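Preparing a listing in Vostamex: floor area and finishes
Woo-jin So, 2022-09-09

1. Open the property record and select Areas. Enter each room in square feet, measured wall to wall. Leave out the garage – it has its own field.

2. Check the total. A 695 square foot unit with a balcony is still listed as 695.

3. Under Finishes, attach up to 3 renders.

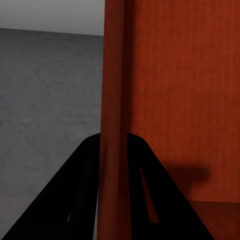
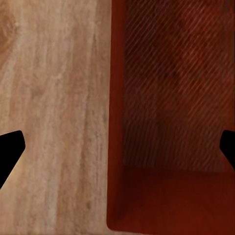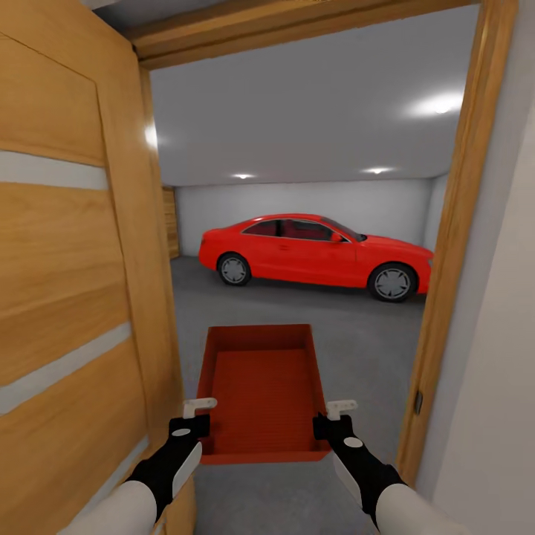
Renders showing wood grain.

4. Save as draft. Titles longer than 26 characters are shortened in search results.

5. Publish. Drafts left for 7 days are moved to the archive and must be reopened from there.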